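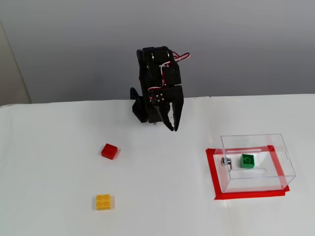

Home Visits Food and Drink Archive Contact

A morning at the Zanetti cheese dairy
25 January 2019

I had wanted to visit the dairy in Dovberg since July, when a colleague brought a piece of their hard cheese to the office. Twice a year they open the doors to the public, and this time I got a place. The bus from Clindholm takes 92 minutes and stops at the bottom of the hill, so please wear good shoes.

We were given white coats and paper caps and went first to the room where the milk arrives. It comes from three farms in the valley. The guide spoke quickly, but she repeated everything when I asked. The milk is warmed in copper kettles, and the curd is cut by hand with a tool which looks like a harp. The smell is sweet, a little like warm bread.

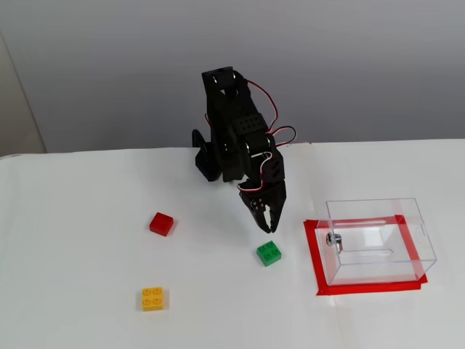
After this we went down to the cellar. It holds up to 3,292 wheels, and each one is turned and brushed with salt water. I was allowed to knock on one with a small hammer. The guide heard something in the sound; I must say that I heard only a knock.

The tasting was at the end. I liked best the Ulateo, an older cheese with small crystals in it. The young one was too mild for me, but the children in our group finished the plate. The shop takes only cash, and it closes at noon, which I learned when I was standing before the door with my purse open.

653 views 3 comments

Comments

marit_k: Is the cellar cold? I would like to bring my mother.

Author: Yes, quite cold. A thick pullover under the coat is enough.

oldspoon: The Ulateo is very good grated over leek soup.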